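The Carngate Ferry

Elaine Vieira missed the last ferry to Carngate by three minutes. She watched it go from the top of the slipway with her bag still on her shoulder, and then she went back to the ticket office to ask when the next one was.

"Ten past six," said the man. "In the morning."

She had the deeds in her bag. Her aunt had left the house on Carngate to her and to Ivone Macedo jointly, and the two of them had not spoken for 10 years. The solicitor in Ullholm had wanted both signatures by the end of September. Ivone had signed first, in green ink, pressing hard enough to mark the page underneath.

The waiting room had a heater and a bench. Elaine bought a packet of crisps and read the deeds again. The house had 2 bedrooms, a coal store and a right of way across the field behind. Her aunt had paid very little for it, and had been cheated even then, because the roof let in water from the first winter. They had all slept in the kitchen, the girls head to tail on one mattress, and her aunt had cooked whatever the Kwak boats brought in.

She rang Ivone at nine. She had not planned to. It rang for a long time.

"I've missed the boat," Elaine said.

"You always cut it fine."

"I know. Are you over there already?"

"Since noon. I've lit the stove."

Neither of them said anything for a bit. Elaine could hear a tap running at the other end – the kitchen one, which had always knocked in the wall before it came on.

"Are you going to sell?" Ivone asked.

"I don't know. Are you?"

"The roof wants doing. I had a man look at it."

"It always wanted doing."

She said she would be on the ten past six. Ivone said to bring milk, and bread if the shop was open, and hung up. Elaine put the deeds back in their envelope and lay down on the bench with her coat over her legs.
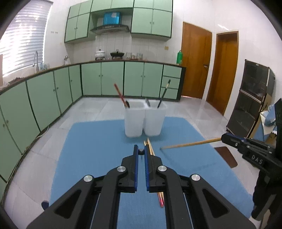
Cosevis wrote that the phone call was the best part, but wanted to know what the two women had fallen out over, and whether Elaine caught the boat in the morning. I left the quarrel out on purpose. She did catch the boat, and she remembered the milk.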